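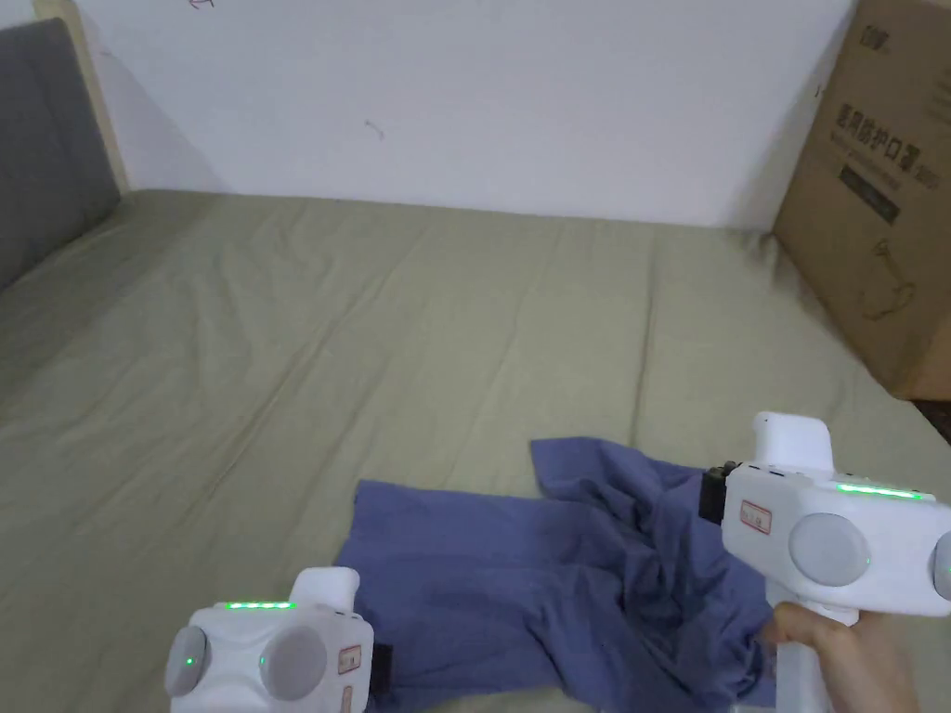 Shirt folding with the hand grippers, green light on both.

Re: [folding-floor] what happens to us when Dendar goes live

Sorry for slow answer, doing this on my break and the break is short. Will go through Drita's points as they come and leave out the bits I know nothing about.

Drita Kos wrote:

Can somebody at Plallmont please tell the rest of us what the gripper work is like? We have had one talk from Plinell management in the canteen and it was mostly slides. I have 13 people on my shift and every one of them is asking me the same things. Is it hard on the hands. Do you get paid the same. Are we teaching a machine to take our jobs. I would rather hear it from people who do it than from the slides. Also — does it count towards the daily target or not? Ours was set for the Rantala line and I can't see how anyone would hit it with those things on.
Drita, Rantala line, lates

End of quote. Right.

Hands. You hold one gripper in each hand, white plastic, fingers round the handle underneath, black jaws at the front. First week my forearms ached, thumbs worse. Second week less. It's not the weight so much, it's that you can't feel the cloth. Twenty years I have found a shoulder seam with my fingertips without looking and now I have to look for it. Everybody slows right down to start with. Tell your lot that's normal and no one should be leaning on them about it. If they do get sore ask for the short turns, we do an hour and then swap to pressing or packing. You have to ask, nobody offered it to us.

Pay. Same hourly rate, plus a small top-up for gripper hours, and it comes through a month behind. Mine for May was missing and I had to go and chase it. Keep your own note of the hours. Mine said 14, payslip said nothing at all, and the only reason it got sorted was I had it written down in the back of my diary.

Target. No, it doesn't count, and get that in writing before you start. We were told "use common sense" which meant one supervisor took the gripper time off and the other one didn't. It's in the rota notes now. The Rantala target was worked out with bare hands and a folding board so there is no sense in it for this.

What you do all day: T-shirts mainly, on a bed with a sheet on it, not on a table. I thought that was daft. The Dendar people say the machine will have to cope with soft surfaces that crease up under it, and to be fair it does change the job, because you go to pinch the shirt and sometimes you come up with the sheet as well. You put the shirt down in a heap, find an edge, spread it, get the sleeves in, fold, then mess it up and do it again. The heap is the part that takes the time. Once it's 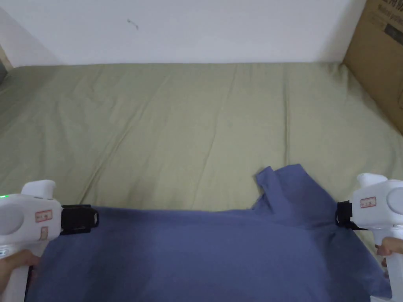 stretched between the two jaws you're most of the way there, apart from sleeves. Sleeves flip over on themselves and you can't just flick them back like you would with a finger. I put the body down first and go back for the sleeve on its own. Others pull it tight and shake. Do what suits, they told us they want different people's ways of doing it and not one correct way.

Bad ones: you don't get told off for a bad fold. I was binning mine in my head to begin with, and the lad from Dendar said carry on, leave it in, put it right the way you normally would. That took the presure off a lot.

Now the jobs question. I can't tell you no. What we've been told is 387 posts across Plinell and none going this year, and that the machine would go on the towel and T-shirt end first, with people moved over to checking and mending. I believe the first half. Mending I am not so sure about, there isn't the work for it at Plallmont now, never mind with more people on it. I asked how many checkers they'd need per machine and got no number. So ask that at your end as well please, if two sites ask they may have to answer.

What has changed already is smaller. Less talk on the floor, because you're concentrating. And the older hands are the ones being asked how they do things, which in my time here has not happened once, so some are enjoying it. I am, some days. Other days I think about who it's for.

We've a list going of questions for the next meeting. Send yours to me and I'll add them, don't reply-all with the pay ones.

Break's over. Will write agian about the training sheet, I've only got the old one and half of it is wrong.

M.
Plallmont, earlies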